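Sorting and folding heavy cottons – speaker notes
Jolien Dewulf, Samarakoon Clothing Reuse
Talk for the Rastia branch, May. 25 minutes plus questions.

Opening

Thank Janaka Dissanayake for the room and the tables. Say where the coffee is. Ask who works at intake, who works on the floor and who does both. At the last branch it was nearly all intake, and I skipped the section on shelving. Decide after the show of hands.

Say what the talk covers: sweatshirts, work jackets, heavy overshirts, canvas pants. Thick stuff. Shirts and knitwear are a different talk and Rok Kelmendi gives that one.

Why thick cloth gets its own talk

Heavy cottons are what we mis-sort most. A thin shirt with a stain shows the stain. A heavy jacket hides it in a fold, and it goes out on the rack, and a customer finds it at the mirror. At our branch most of the returns in the heavy section came down to three things: marks inside folds, seams coming open, and two pieces sold as a matching set that didn't match.

Tell the story of the set. Jacket and pants, both tagged khaki, both looked right at the sorting table. The customer took them outside and one was green next to the other. Dwayne Szabo had tagged them and he has given me permission to tell it.

The table

Clear it first. One garment at a time. I know the Skorker bins are meant to be tipped out, but if you tip a bin of jackets you get a heap you have to pull from, and pulling is hard on cuffs and pocket corners. Take from the top with two hands.

Size of table matters less than people think. Ours is 70 inches long and we use one end of it. You need enough room to lay a jacket flat with the sleeves out. (If someone asks about the Pelon racks, say later.)

Color of the table top: plain, and not close to the color of what you sort most. If your table is tan, put a sheet over it.

Flat check

Demonstrate with the jacket from the box. Go slowly.

Front down, back up. Smooth from the collar to the hem with the flat of the hand. Sleeves out. Look, then turn it over and do the same. Then open it and look at the lining or the fleece side. Do the underarms last and put your fingers into them. A split there is easier to feel than to see.

Pause here. Let two or three people come up and try the underarm on the gray sweatshirt. There is a split on the left side. Don't tell them which side.

Seams and light

Next two slides. Leave them up while talking.

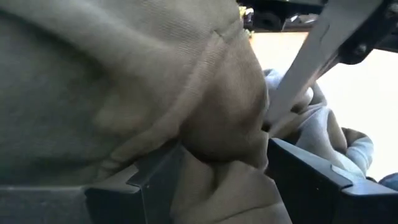
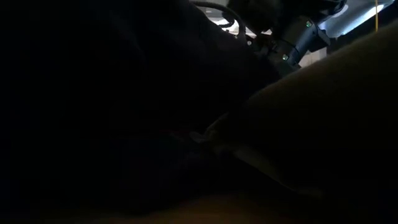 Light is the part of sorting we fix last and should fix first. Most branches have one strong lamp or one window, and the person at the table ends up working with half the garment in shade. Go back to the first slide and have them look at the color: it is one stretch of tan cloth and it runs from a pale, slightly greenish beige at the left to a warmer tan near the center, with the creases darker still. If you held a color card to one part of that you would write a different word than if you held it to another. So pick a spot for judging color, somewhere smooth, and use the same spot on every garment. I use the middle of the back, below the yoke if it has one.

Stay on the first slide for the seam. It is faint, up toward the middle, on a diagonal. Ask who saw it before I mentioned it. On thick cloth with big round folds, a seam can look like one more crease, and the other way around. Test is to smooth it. A crease moves and a seam stays where it is.

Second slide, briefly. Point to the upper right corner, where it is bright to the point of washing out, and then to the left half, which is nearly black. Your eye settles on the bright part and you stop looking at the rest. If your table is anything like that, move the table or move the lamp before you do any more training with your team.

What we did: turned the table so the window is on the side, added a second lamp across from the first. Tharindu Kumarasinghe did the wiring at ours and can talk to anyone who wants to know about fittings. Cheap bulbs are fine. Get two the same.

Folding

Thick cloth does not want small folds. If you fold a sweatshirt in the same number of steps as a T-shirt, you get a block that springs open and pushes its neighbors off the shelf.

Steps, with the gray sweatshirt:
Lay it face down.
Fold one side in to the middle of the shoulder, with the sleeve straight down along the body.
Same on the other side.
Fold once from the hem to the collar.
Turn it over and press the air out with your forearm.

That's all for sweatshirts. Jackets get the same, except zip or button them first and keep the collar up. Canvas pants: one leg on the other, fold in half, fold in half again, no more.

Don't fold along a seam if you can fold beside it. The seam is already two or more layers and it makes a ridge, and the stack leans. Show the leaning stack from the box. (Bring the stack. I forgot it last time.)

Pick the pile up from underneath with the whole hand. If you pinch a thick fold between fingers and lift, it bunches where you hold it and you have to smooth it again at the shelf.

Shelving – skip if mostly intake

Stacks of seven at most for sweatshirts. Jackets fewer, go by how the stack stands. Heavy at the bottom of the unit. Fold edge facing the customer.

Pelon racks: good for jackets, bad for fleece. The hanger leaves points in the shoulders. If you have only Pelon racks, hang jackets and put the fleece in a low bin, folded.

Tags go on the inside neck loop. If there isn't one, use the care label. Never through the cloth on canvas, the hole stays.

What changed at our branch

Keep this short. We did 600 heavy garments this way before deciding to keep it. Returns for marks and open seams went down. Color complaints stopped after we moved the table, apart from one, and that was navy and black. Sorting got slower in the first week and then went back to the usual pace. Dwayne will say it's still slower. Let him say it.

Mending pile: expect it to grow. You'll find more open seams than you used to and they have to go somewhere. We give ours a shelf of its own with a label saying what's wrong with each piece, written when it is found. "Left underarm" is enough.

Questions I usually get

Washing before sorting – no, after. Washing first sets some marks.

Ironing – no. Steam if you have a steamer and the time.

Odd smells – own bag, closed, out of the room.

What about lined coats – same flat check, but turn the lining out at the pockets. Change, tissues, once a set of house keys.

Leave the gray sweatshirt out on the table during coffee. Collect the color cards at the door, we only have the one set.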